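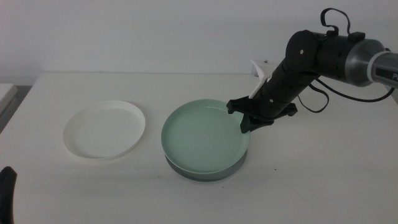
Plates on the white table, before lunch.

Jan 1, 2022

Slept until nine. Gray outside and no wind. I had said all through December that I would start on the kitchen things on the first day of the year, so after coffee I did.

The plates were the first job. Over the years we have ended up with parts of four different sets and not one whole one. I took everything out of the tall cupboard and carried it over to the white table in small stacks, wiped each stack, and decided on it before going back for the next. That was slower than emptying the lot onto the floor, which is how I did it last time, but I could still walk through the room while I worked.

The plain white ones stay. They are flat enough to stack well and they go with anything. I would like two more the same size. The shop at Clundel used to sell them singly and I will look when it opens again on the 4th.

The mint green ones took longer. They came from Pinano the summer we moved, and I have always liked the color more than I have liked eating off them. Gravy runs to the middle and sits there. For toast and cake they are fine. I moved them to the lower shelf with the breakfast things and took the old cereal bowls out to make room. The bowls are chipped and can go.

Stopped at half past twelve for soup and the end of the bread. Washed up straight away so as not to add to the pile.

In the afternoon I did the lids. Found three with no pan. Found the gravy boat, which I had been blaming the move for. Lined the two bottom shelves with the roll of paper I bought in the fall and ran out with one shelf to go. I should have measured. The roll was 40 inches short of what I needed. Cut the last piece from brown wrapping paper and it looks all right with the door shut.

The box for the thrift store is full and taped. In it: the cereal bowls that were not chipped, a cake stand, the oval dish that never fit in the oven, six small glasses, the blue jug. I went back and took the jug out again. It is on the windowsill now with the wooden spoons in it.

Called my sister at four. She had 52 photos from their party to send and sent them all, one at a time, while we were talking. Their dog got hold of the ham. She is going to Dương on Thursday for the noodle soup and asked if I wanted to come along. I said yes if the roads are clear.

Money: bought nothing today. I want to keep the kitchen under 100 dollars for the whole month, shelf paper and the two plates included, and the new dish rack from Posska can wait until February. The old one is rusty at one corner but it holds.

Supper was eggs and the leftover potatoes, on one of the green plates, to see. No complaints with eggs.

Started the jigsaw after that, the harbor one, 1,000 pieces. Got the bottom edge done and part of the left side. The sky is going to be a nuisance.

Still to do: the cutlery drawer, the shelf over the stove, whatever is in the bag behind the door. Drop the box off on the way to work. Buy bread.

Bed by half past ten. Knees sore from the bottom shelves.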